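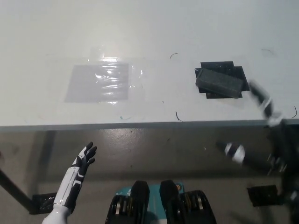

2 min read

Foam block turned sticky in storage, can I save it?

Renji Tsuji
August 2018

Hello everybody. I keep my sewing and small repair things in a closet, and one of the things is a block of dark gray foam which I use for pinning and for light sanding. English is not my first language, so please excuse my mistakes.

Last summer I put the foam in a plastic bag, pushed the air out and closed it with tape. Now I opened it and one side is sticky, and it leaves small crumbs on my fingers. The smell is a little sour. I have 2 more blocks from the same shop, Totex, and they were on an open shelf all this time. These two are fine.

I would like to know if the sticky one can be washed, or if I should throw it away. I also want to know how to store the others. The closet is on the outside wall and it gets quite warm in the afternoon. I paid 8 dollars for each block, so it is not a big loss, but I do not like to throw away things which are still good.

Skustside

I am sorry to say it, but the sticky one is probably finished. If it is polyurethane foam, it breaks down slowly from heat and damp air, and when it starts to be sticky and to make crumbs, washing will not bring it back. You can try one small corner first. Use cool water with a drop of dish soap, press it (do not twist), and let it dry completely on a rack. If the corner still feels like glue the next day, put the block in the trash.

For the good ones, I would do it like this. Make sure they are fully dry before you put them away. Wrap them in an old cotton pillowcase and leave them in a place which is cool and dark. Plastic is all right for dust, but leave it open at one end. Do not put anything heavy on top - the foam will remember the shape.

I had the same problem with chair cushions. They lasted 6 years in the bedroom, and the ones in the garage became powder much earlier.

Tanabe

Throw it. Also wipe the shelf where it was, the sticky stuff gets on fabric and it is terrible to remove.

Renji Tsuji

Thank you both. I tried the corner and it is still sticky, so I will let it go. The other two are now in a pillowcase under the bed.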